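Household Tips: Can a Machine Put Things Away for You Yet?

My brother-in-law, Benito Garrido, sends me a clip every time somebody teaches a machine to fold a towel, and he always adds the same question: how long until you can quit writing this page? Well, Benito, I have 368 tips in my notebook and I believe I'll get to use them all. Still, so many of you in Llorente and Patance wrote in about it after the April home show that I promised a page on the subject, and I do like to keep a promise, even a slow one.

Vacuuming is the easy part, as you know if you own one of those little round fellows. Pick up the cords and the bath mat before you start it, brush the hair off the roller when you're done, and it will treat you kindly for years. Mopping is nearly as good on a flat floor. After that we come to putting things away, and there the story changes. 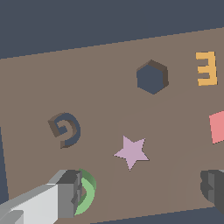

Putting things away means matching a thing to its place, and then turning it until it goes in. You and I do it with the silverware drawer while talking on the phone! For a machine it is real work, and people practice it in computer simulations with pieces much like a toddler's puzzle. A square or a star is forgiving, in that you can turn it a little and it looks the same again. A 3 has only one way around, and a curved piece like the green one in the gripper has to be held somewhere along its bend and still line up with its slot. Think of your measuring cups with their crooked handles and you'll see the trouble.

So my advice is to make your drawers easy now, for your own sake, and let the machines catch up when they can:

Give every odd-shaped tool its own spot, with a little space on each side for fingers.

Trace wrenches and pliers on the pegboard with a marker - my Skomo board in the garage has been done this way for 4 years.

Store lids standing up, handles all facing the same way.

Keep up to 3 spatulas by the stove and put the rest elsewhere.

Next time I'll get to the Brisell drawer liners and how to cut them without a wavy edge.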